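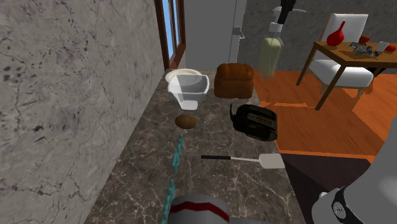 The Well at Jastedari

Salim Tanui did not believe in the well, and he had paid 20 shillings to say so in person.

"It grants a wish at dusk," said Concetta Pellegrini, who kept the gate and the tin. "My grandmother got her hip back."

"Had she seen a doctor as well?"

"In July, yes. But the well was first."

He leaned over the wall. It smelled of moss and old coins. Tatu Kinyua, next in the queue, told him to hurry up, her bus left at 6.

"I wish," Salim said loudly, "for proof."

Something plopped. Probably a frog. He waited, and then he waited a bit longer than a man who didn't believe in it should have.

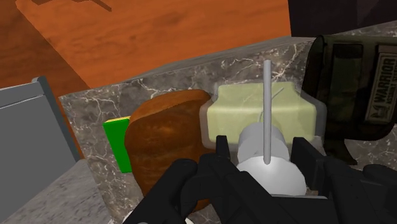

"What did you hear?" Tatu asked.

"A frog," said Salim.

She looked at him, then at the well, and got out her purse. Concetta held up the tin. Salim walked back to the road and missed the bus, which he put down to the timetable.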